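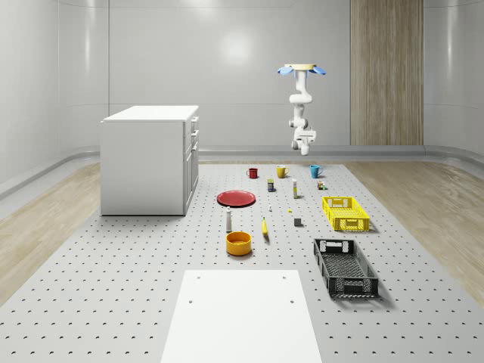 Command Without a Signature

Who answers for an order given by word of mouth? Military law has a standard reply: both the officer who gives it and the soldier who carries it out, provided the act was plainly unlawful. The word "plainly" carries most of the weight. Courts have read it narrowly, and defense counsel know it.

Reet Kuusk, in her study Paulauskas, works through 32 trial records from a single military district. In nine of them the order was never written down. The judges rebuilt it from fuel slips, radio logs and the testimony of clerks.

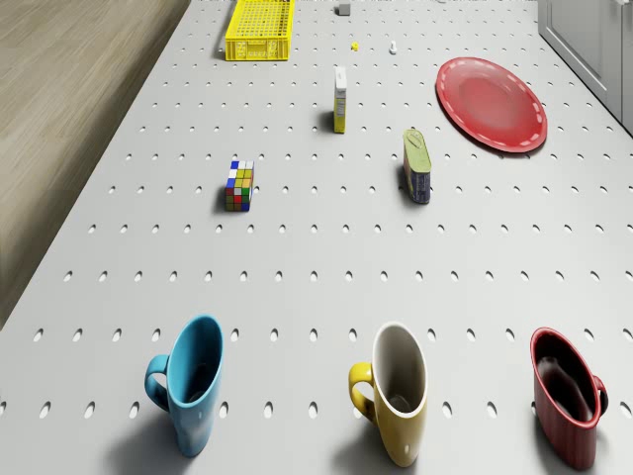 Perforated tabletop, with wood flooring at left.

Kuusk's method is slow. She sets each log beside the duty roster for the same shift and marks the gaps. A gap proves little by itself. When two gaps fall at the same hour in separate units, she treats them as evidence of a shared instruction. The Hamlow chapter depends on one such match, at 4 a.m., and it is the weakest in the book. A clock error of an hour would undo it. 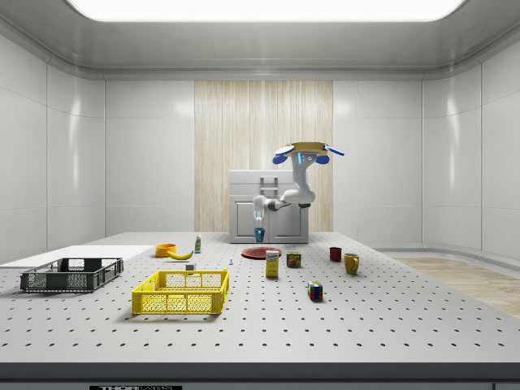 Balthasar Gisler would go further and drop the chapter altogether, on the grounds that rosters in that district were often filled in after the shift had ended. A roster written late, he argues, shows what the clerk was told to write.

Kuusk answers part of this in her notes. She compared ink and handwriting where the originals survive, and set aside the sheets that looked copied. The rest she used with a warning.
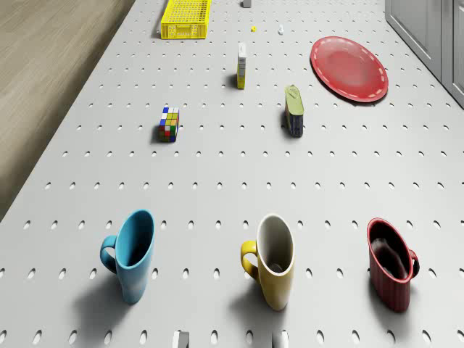
Brelska, Vol. 9, No. 2

The harder question is legal. Command responsibility reaches an officer who knew, or should have known, and did nothing. Valdis Eglītis, writing in the September number, holds that "should have known" has to be tested against the reports that reached the officer's desk. Kuusk prefers a wider test, one that counts reports he had the means to request. Under the first test, two of her nine cases fail. Under the second, all of them stand, including Hamlow.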